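4 March 2019
Plirkis, perception bench. Segmentation build 1919, planner running on Erdős.

Reran the clear-box set with the new mask head. The release note from Dresteck says transparent containers are "handled." I'd like to know what they mean by that. On our recordings the box comes back as a box when its rim is against the dark background, and as a scatter of slivers when the same rim is against the table. I suspect the head has learned bright lines on black and very little about acrylic.

Settings, so I don't have to hunt for them again: 544 frames in the test set, confidence cut left at the default, depth fill off. With depth fill on, the far wall gets pulled down onto the table and the planner thinks it can drive straight through it. Don't turn it on to make the overlay look nicer.

The score went up against the last build. I don't trust that either. The score is per pixel, and most of the pixels it gained are on the floor of the box, where we never grasp and where being wrong costs nothing. The rim is what we need for placing the brush, and the rim is thin. Started a separate rim score, script is half written, takes the labeled polygon and keeps a narrow band around it. The divider needs its own label. At the moment it's lumped in with the outer walls, so the planner has one big target where it ought to have two compartments.

Brush detection is fine, but the grasp proposal keeps landing on the ferrule. Shiny metal, strong edges, easy choice. I want it on the handle. Tried moving the prior toward the handle and the proposals slid, but the angle got noisier. Could be the prior, could be the dark handle giving poor depth. Haven't separated those two and wouldn't quote either one yet.

Latency logged at 80 ms per mask on Erdős. Fine for placing, no opinion on anything faster.

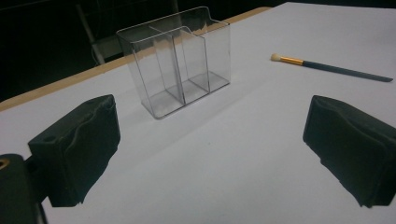

Entered by: perception bench, Elside

View from the gripper, no overlay. Look at the top of the box against the black and then at its bottom corners on the white. Any mask that claims the same confidence in both places gets checked by hand before it goes in the table.

Still to do: finish the rim script, relabel the divider, mask out the finger pads before scoring. Leave the planner on the old build until the rim numbers exist.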